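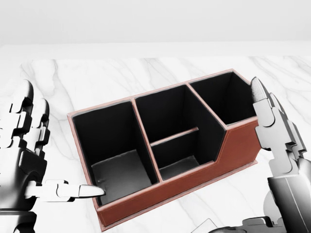
Dremunbridge, 8 Feb 2021

Birkett Building, second floor offices
Quarterly workplace safety check
Checked by: Máté Sipos

1. Exits and stairwells clear
OK. Two boxes of copier paper moved from the north landing during the walk.

2. Fire extinguishers tagged and in date
Needs action. Unit 113 by the kitchen has no January initials on the tag. Gauge reads in the green. Joment to sign off at their next call.

3. Emergency lights
OK, except the fitting outside room 6, which went out before the end of the test. Battery on order.

4. Desks and work surfaces
OK. Scissors and letter openers should go in an organizer or drawer at the end of the day. Three desks in accounts had blades left out. Spoken to.

5. Cords and power strips
Needs action. Space heater plugged into a power strip at reception. Unplugged and tagged. Heaters go straight into the wall outlet.

6. Shelving and storage
Pullov shelving in the file room is anchored. Top shelf overloaded at the window end. Move the binders down before Friday.

7. First aid kit
Short on burn dressings and medium gloves. Reorder under account 736.

8. Floors
Carpet edge lifting at the copy room door. Taped for now, repair requested.

Items 2, 3, 6 and 8 stay open until rechecked.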